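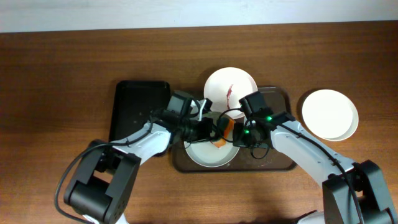 Pollura asked why I don't just let each arm run its own planner and have them yield when they get close. Fair question, and I tried it for most of September, so let me type this out before dinner.

Two planners, one shared "I'm busy" flag over the middle of the table. Super easy to write! The trouble is that all the work is in the middle of the table. Both arms want the same bowl, so one grabs the flag and the other hangs back out at the edge like it's waiting for a bathroom.

So now it's one planner for both arms. I treat the pair as a single robot with a lot of joints and two hands. Searching that space is slower (a lot slower, the first night I went and made a sandwich), but the paths that come out let the grippers get really close to each other without me sweating.

The thing that made it usable was caching. My little tool is called Eron and it keeps a library of old paths, 624 of them as of this morning. New request comes in, it pulls the nearest old path, bends it to fit, and only plans from scratch if the bent one hits something.

Also, collision shapes. I had the forearms as fat capsules because fat capsules are fast. Fat capsules also think the wrists are touching when there's plenty of air between them. I shrank the padding near the fingers to 6 mm and left it at 25 everywhere else, and half my "no path found" errors went away that afternoon.

Cables are still a mess, I'll admit it. They aren't in the model at all. The planner thinks the arms are nice clean links and has no clue there's a thick black cable riding along each one. Right now I fake it by penalizing big wrist rotations. It's ugly and I'd love a better idea.

Somebody in the replies is going to say learn the whole thing end to end. Maybe! I like being able to open a log and see which check said no. When an arm stops over a plate I want a reason with a line number.

Perception side, quickly: pale dishes are annoying. Two nested plates come back as one fat plate more often than I'd like, and then the grasp height is wrong. I added a second pass that looks for an offset rim. Works okay, gets grumpy with shadows.

Oh, and timing. The arms follow one shared clock now. Before that each controller kept its own, and they'd drift just enough over a long move that a path that was fine in sim wasn't fine on the table. If you do only one thing from this thread, do that one.

Cleaning up the Eron repo tonight, the config format is embarrassing and the readme still describes the two-planner version. Will post the capsule settings first, those are easy to copy over.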